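Ticket 1698 - Cell rules / left arm stops mid-handover
Site: Andano workshop, bench 2
Opened: 18 September 2020
Priority: normal
Status: open, waiting on Gounder

Reported
Left arm drops to safe stop partway through handover. Message is "limit exceeded, joint 3". Clears on reset, comes back after a few cycles. Operator had been clearing it and carrying on. Please don't do that, see rules at bottom.

Log

08:40 - Pulled the run history off the Rernetti controller. 28 stops since Monday, 17 of them on the handover step. Rest scattered. No stops at all on the right arm.

09:05 - Checked speed cap. Should be the reduced value any time someone can reach in. It was set to the full value on the left, reduced on the right. No entry in the change book. Put it back to reduced and locked the parameter page.

09:30 - Re-ran handover at reduced speed. Still stops, less often. So speed wasn't the whole story.

09:50 - Power off, isolator tagged. Went over cable routing on the left. Prirkska guide wants slack at full reach plus a bit, checked by hand with power off, not by eye. Felt tight at one end of travel. Re-dressed it and moved the tie. Marked the new tie postion with paint pen.

10:20 - Powered up, 16 cycles clean, then stop on cycle 17. Same message. Bugger.

10:45 - Compared joint 3 soft limit with the signed-off sheet. Doesn't match, the file on the controller is the older revision. Looks like somebody restored a backup after the last update and didn't check the rev. That would explain the speed cap too, can't prove it.

11:10 - Asked Gounder for the current file with checksum. Not going to type the limits in by hand, that's how we ended up with three versions in November last year.

11:30 - Cell left in manual, reduced speed, no unattended running until file is in.

Rules for this bench while the ticket is open (and after, frankly)

- A limit stop gets written down before it gets reset. Time, step, which arm.
- Two stops on the same step in one shift, leave it stopped and call.
- Hands stay out unless isolator is off and tagged. Pause is not off.
- Test items go in at the start of the run and come out at the end. Need to swap one mid-run, stop the run.
- Lollies, wrappers and lids don't belong on the surface or in the front tray unless they're on the object list for that run. If they are on the list, write them on the run sheet.

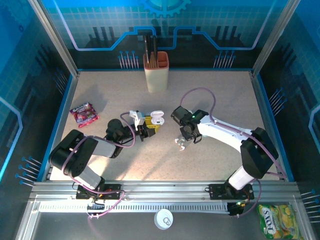
- Both arms get the same speed cap. If one has to differ it needs a line in the change book and a signature.
- Backups: check revision against the sheet before restoring and again after. Print both and staple them in.
- Cable check weekly, full reach both directions, power off. Left and right, even if only one is playing up.
- Handover zone is one arm at a time. Second arm waits for the open-gripper signal, no timers. Found a timer in the old program, have commented it out.

To do
Load current file when Gounder sends it. Verify checksum.
Run handover unloaded, then with the test item, reduced speed only.
Re-check joint 3 against sheet.
Sign the change book, both arms.
Ask Prirkska whether the tie position in their guide is for the old bracket or the new one, drawing dosen't say.

12:15 - Gounder replied, file coming this arvo. Wants the stop log as well, have sent it. Leaving ticket open, tag stays on the mode switch till the re-test is signed.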